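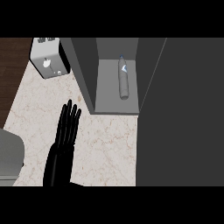 The simulated kitchen, with the hand open over the worktop and the toaster and bottle beyond it.

Skomia Bench Kit, first release: reviewed by Shivam Rastogi
March 2018

Skomia sell this as the sensible way to build a robot arm at home. You get the parts for the arm and hand, a controller board, and a simulator with a kitchen in it so that you can try out your moves before anything metal swings near your face. I built mine over several weeks in the shared workshop at Vustlow, mostly in the evenings, and I came away less impressed than the forum had led me to expect.

The simulator first, as it's what most people will open first. It looks decent. The worktop has a busy stone pattern in rust and tan, the floor has plank seams, and somebody has gone to the trouble of giving the bottle a blue cap and a label. The hand is another matter. It is so black that from the steep overhead view I could make out four long fingers and could not clearly tell you where a thumb was. If you're trying to work out a grip, that is a fairly basic thing to want to see. I couldn't find a setting to lighten it. Dušan Vlček, who built his kit before mine, says there's a line in one of the config files, but he couldn't remember which and I never found it.

You are also working with black bands across the top and bottom of the view, and the upper one takes the top off the toaster. I'd happily swap the nice floor for the missing bit of toaster.

Now the build. The manual claims 2 evenings. I don't know who they timed. The finger tendons alone took me one, and I had to redo the outer finger after routing the cord on the wrong side of the post (page order is partly to blame, the warning comes after the step). There are 100 small screws in a single bag, in three lengths that are hard to tell apart. Sort them before you start. The wrist bearing was stiff out of the packet and needed a wipe of light oil, not included.

Once together, the arm is solid enough. It doesn't sag, and the shoulder motor is quieter than the one in the older Negi arm we keep on the next bench. Thoa Dương, who has used both, prefers the Skomia elbow and the Negi software, and I'd agree with her there.

What bothers me is the promise that a move worked out in the simulator can be sent straight to the real arm. I tried a simple reach for a plastic bottle 100 times on the bench, with the bottle on a taped mark. It closed on the bottle in almost 80 of those. That sounds fine until you've got to pick the other ones up off the floor. The same reach in the simulator never missed once — so either the virtual bottle is very forgiving or my fingers are strung badly, and the manual gives you no way of finding out which. Support replied quickly and told me to recalibrate. I had.

Good: sturdy arm, quiet shoulder, spare cord in the box.
Bad: the manual, the screws, the murky hand on screen.

Would I buy it again? At full price, no. If you already have somewhere to work and a patient friend who's built one, wait for the second release and see whether they've rewritten the tendon pages. Mine stays on the bench at Vustlow for now, and members are welcome to have a go with it if they put the screws back in the right tubs.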